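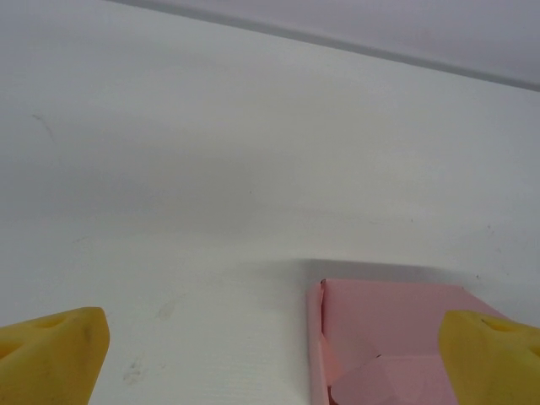
Pink box, white table, yellow fingers. The view from down at the gripper.

I have had the Troro two-arm kit on the bench since March, and several of you have written to ask whether I was ever going to say anything useful about it. Fair enough! I kept meaning to, and then I kept wanting one more evening with it first, and you know how that goes.

So, some background for anyone new. I pack small orders for a living (soap, mostly, and the odd candle) and the part of the job I like least is the boxes. They come flat from Kadik in bundles, and every one has to be opened out, squared up and tucked in at the ends before anything can go inside it. On a busy day I might do 193 of them before lunch, and by then my thumbs are not speaking to me. When Troro offered a trial of the bench kit, with the Datent software thrown in for the length of the loan, I said yes before I had properly read the email.

The kit arrives in 4 cartons and you will want a friend. Mine was Tsutomu Yoshida, an old colleague from my warehouse days, who has far more patience with hex bolts than I have and who drank nearly all my good tea. The two arms bolt to a length of aluminium rail that sits along the near edge of the table, each on its own black plate, and the perforated tray for the cables goes underneath. We had it standing by teatime. The printed guide is decent, although whoever wrote the section on the wrist cables had clearly done it many times before and had forgotten what it was like not to know. I ended up ringing Cosgrove, who handle support for the kit over here, and a very kind man talked me through it without once making me feel silly.

Now, card. I had assumed that a box would be an easy thing to begin with, being light and square and not at all precious. If you are thinking along the same lines, start with a wooden block or a tin, and save your boxes for the second week. Thin card bends when you grip it and springs when you let go, and a flap that was lying nicely a moment ago will be sticking up at some new angle the next time you look. I chose pink ones because I had a pile left over from a Valentine's order, and they do at least show up well against a white table.

What I do like, very much, is having two arms to work with. With a single arm you spend your life inventing little fences and weights to stop the card sliding off, whereas here you can plan for one gripper to steady the box and the other to deal with the flap. Getting them to share such a small patch of table takes a good deal of fiddling, mind you. I spent 3 whole evenings on nothing but where each one should wait while the other had its turn, and I enjoyed it far more than I expected to.

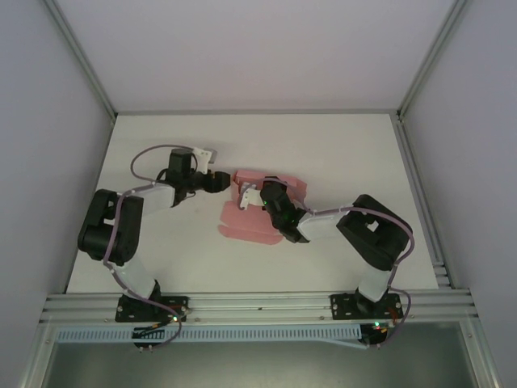 Would I pay for it?

Not for the boxes alone, if I'm being sensible. My thumbs are still quicker and they cost me nothing but hand cream. But the loan has 2 weeks left to run and I find I'm already cross about giving it back, so make of that what you will. The arms feel solid, the cables stay put once you have them right, and the people on the phone are lovely. I would ask Troro for a better guide and for softer fingertips as an extra, and I'd like the Datent screens to use slightly larger writing for those of us who keep losing our glasses.

I'm going to try the tissue paper next, which Tsutomu says is madness. If any of you have had a go at tissue with one of these, do leave a comment and tell me how you got on, particularly if you found a way to pick up a single sheet.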